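Small Storage, Shared Kitchen: my project report
Doina Obradović, group 2

I should say at the start that I didn't want this topic. I'd put my name down for the lighting project and so had half the year, so I ended up with storage, along with Pin-yu Peng and Kwan-ho Wan. By the end I was quite fond of it (and I now look at shelves in other people's houses, sorry to my aunt).

The brief from Mr Prasertsri was to pick a place where things pile up and sort it out with something small that could be taken apart again. We picked the kitchen on the second floor of Brorkelthorpe, our halls, where fruit gets left on the worktop in carrier bags and goes brown at the bottom. We kept a diary of that worktop from December until the spring, and it makes grim reading. Kwan-ho did most of the diary and I did most of the complaining.

We looked at three sorts of unit. The first was a plastic tower called the Jellari, which wobbled when you pulled anything off the top. The second was a hanging net, and the warden said no to hooks in the ceiling before we'd finished asking. The third was wire mesh panels with wooden boards for shelves, and that's the one we went with. Air gets through the sides, you can see what you've got, and it packs flat over the summer. Pin-yu wanted white mesh and I wanted black, and I won because black was what the shop had in.

Putting it up took far longer than it should have. We got the back panel on first and then couldn't get the bottom board in, so off it all came again. My advice to anyone doing this next year is to stand the sides up, put the bottom board in, and only then bother with the back. Get a second person to hold things! I tried it alone one evening and had a panel fall on my foot.

For the fruit we wanted something you could lift out and carry to the table, so we tried a few baskets on the lower shelf.
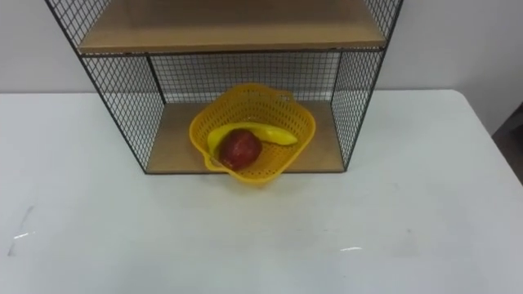

The yellow basket on the bottom shelf, with the banana in.

I like this basket a lot. It's full of little holes, it has a wavy rim and there's a loop to grab it by. The trouble is the depth. It sticks out past the front of the board, and Siu-ming Chiu, who marked our halfway talk, spotted that straight away and asked what would happen when somebody walked by with a rucksack on. Fair point. We talked about turning the basket, but it's nearly square so that wouldn't gain us much. A deeper board would fix it, or a narrower basket, and Kwan-ho has drawn up both.

If I did it again I'd measure the baskets before choosing the boards. We did it the other way round and kept having to make do. I'd also ask the people on our floor what they keep in the kitchen, as we only thought about fruit and then somebody turned up with a sack of onions.

Drawings and the worktop diary are in the folder with Pin-yu's costings.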